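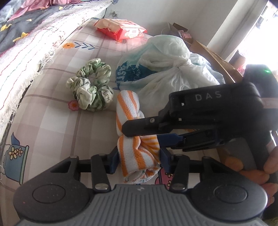 By Tess Harlan, business reporter
3/22/19

PUNPORT — A robot arm that was supposed to pack household goods into cardboard boxes spent part of its first supervised shift dropping them on the floor instead, and Nakier, the company that trained it, says the fault lies in a clock.

The arm was installed at the Godoy moving and storage warehouse in January. On the morning in question it picked up a rolled towel, swung toward the waiting box and opened its fingers well before it got there. It then carried on to the box with nothing in its grip, lowered the nothing carefully inside, and went back for the next item. It did this for 15 minutes.

Godoy staff watching from behind the safety rail did not stop it sooner, according to the incident report, because the arm "appeared confident." The report also records that the status panel showed every item as packed.

No one was hurt. The losses came to one soap dish and a jar of instant coffee, the second of which took longer to clean up than the whole shift had taken to go wrong.

Nakier teaches its machines by having people do the work first. Its packers go into ordinary bedrooms and kitchens with hand-held grippers and put things away one at a time, and a program called Vilora stores the camera picture together with the opening and closing of the fingers. The robot learns from both. In all, 3,049 of these recordings went into the Godoy arm.

In 199 of them, the company now says, the two halves did not match. A Vilora update had set the finger readings 2 seconds ahead of the picture, so that as far as the robot could tell, a good packer lets go of a towel while it is still in midair. Those recordings were the newest in the collection and had been given extra weight in training — the thinking being that the packers had gotten better with practice.

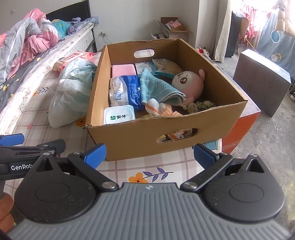

Towels, a plush doll and packets share a box during packing with a hand-held gripper.

Nakier had a check in place to catch this sort of thing. It compared the length of the picture file with the length of the finger file and raised a flag if they differed. A shifted file is exactly as long as one that hasn't been shifted, and the check passed all of them.

The company has pulled the affected recordings and rolled Vilora back to the previous version. Packers now squeeze the gripper shut twice in front of the camera before they start, and the software has to find both squeezes in the picture and in the readings at the same moment or the session is thrown out. Film crews have been doing much the same with a clapboard for the better part of a century, a point Godoy made in its letter to Nakier and then made again in the next paragraph.

Godoy has asked for two more changes before the arm goes back to work. It wants the machine to stop if its fingers close on nothing, or if they are empty on arrival at the box. It also wants the word "packed" taken off the panel until something has been.

Nakier has agreed to both and will repeat the trial using soft goods only. The rail will be moved back three feet, and a Godoy employee will stand beside the stop button with written instructions to press it, however confident the arm appears.

Boxes at the Punport warehouse are being packed by hand in the meantime. Godoy says customers should expect no delays.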